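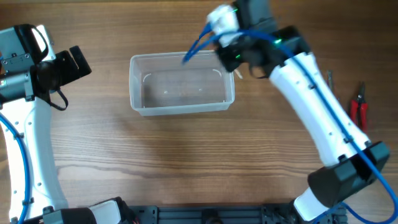 Good morning, everyone, and thank you for coming in from Jastville so early. I'm Hala Zaki, and I look after the two-arm cell at Clilomari, so please forgive me if I get a bit fond of it as we go.

I want to spend most of my time on cables. We clip ours to the outside of each long link, and I'd ask you to leave more slack at the wrist than feels tidy. In January we lost 27 hours to one blue cable I had pulled too snug, bless it.

(Pause, let Peng people groan.)

Now, my routine. Every seven days I run each arm slowly through its full reach and watch the loops, then I go over the clips and the link screws by hand. It takes me roughly 20 minutes, a little longer if someone stops by to chat. Checklist is on the next slide, take your time copying it.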